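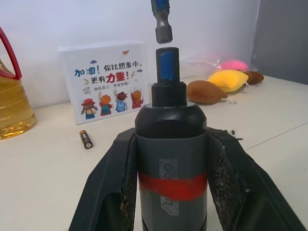 Magazine > Features > Robotics > Hands-on

The bit is the hard part
Two labs, two sets of fingers and one small electric screwdriver

14 shares | 6 comments

Changing the bit in an electric screwdriver takes a person a couple of seconds. One hand holds the tool, the other pushes the bit in until it clicks. At Previmska, a test lab in Stusthorpe, a two-armed robot has been doing the same job since September, and the people who run it are still arguing over which fingers it should wear.

Jozef Brouwer set the task. He wanted something that used both arms, needed real accuracy and did not cost much when it went wrong. "A bit costs less than a coffee," he says. "I can drop them all day."

The rules are short. One arm has to hold the screwdriver upright. The other has to bring the bit over the top, line up the hex and push down. A try counts if the bit stays in when the arm lets go. The robot gets 60 seconds. Each set of fingers gets 1000 tries, spread over many shifts, with a person driving the arms for the first 157 and the controller doing the rest.

Two sets are in the running. The Stotum fingers are wide and angular, with a textured pad on the inside face. The Solanki fingers are slimmer, with a harder pad and a pointed tip. Both fit the same mount, and a swap takes 15 minutes if the screws behave.

The Stotum set is better at holding the tool. An electric screwdriver is round and smooth, and it wants to turn in the grip when the bit presses down on it. The soft pads stop most of that. They also wear. Tuulikki Hirvonen, who keeps the maintenance log, says the pads start to shed along the edges long before they lose their grip, and the crumbs end up on the table and in the joints. She wipes them down at the end of each shift and has stopped trying to make them look new.

The Solanki set is better at picking up the bit. Small parts roll under a soft pad, and a hard tip pins them. The trouble comes later. If the bit is gripped a little off straight, the hard pad gives it no room to shift, so the hex meets the rim of the holder and stops there.

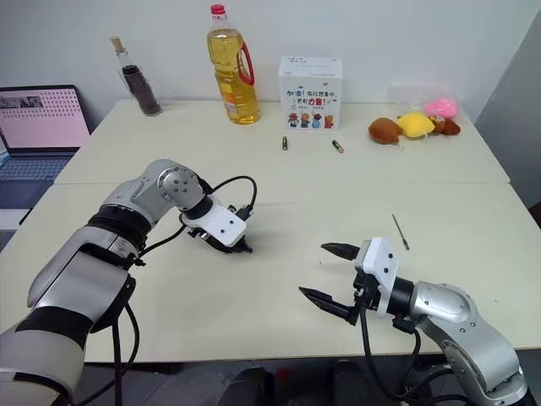 Brouwer's first answer was to mix them, with soft fingers on the holding side and hard ones on the other. It worked well enough on paper. In practice the controller had been tuned for a matched pair, and it closed the hard fingers with the same force as the soft ones. Krešimir Leka spent most of a month writing separate force limits for each arm. He also slowed the last part of the move, which cost time on every try but cut down on bent approaches.

Then there are the cameras. The one above the table sees both arms and tells the controller where things are. It is no help at the end, when the gripper gets between the lens and the holder. The wrist camera has the opposite problem. It sees the gap between bit and tool very clearly and has little idea of what the rest of the arm is doing. The lab runs both and hands over from one to the other as the arms close in. Leka says the handover is where he would look first when a run goes bad.

Veikko Nieminen, who came over from a packaging firm, thinks the lab worries too much about pads. He would put a shallow funnel on the bit holder and be done with it. Brouwer has said no twice. A factory might do that, he agrees, but then the test would be measuring the funnel.

The household goods along the back of the work table stay there during runs. Aarne Räsänen, who handles the vision side, wants the system to find a tool with other things in view, and he moves them now and then to keep it from learning one layout.

The full tables will go to both finger makers before they are released, so each can check the settings used. Until then Brouwer will not name a winner. He will say that the mixed pair is staying on the robot for the next job, a battery change, and that Hirvonen has ordered more pads.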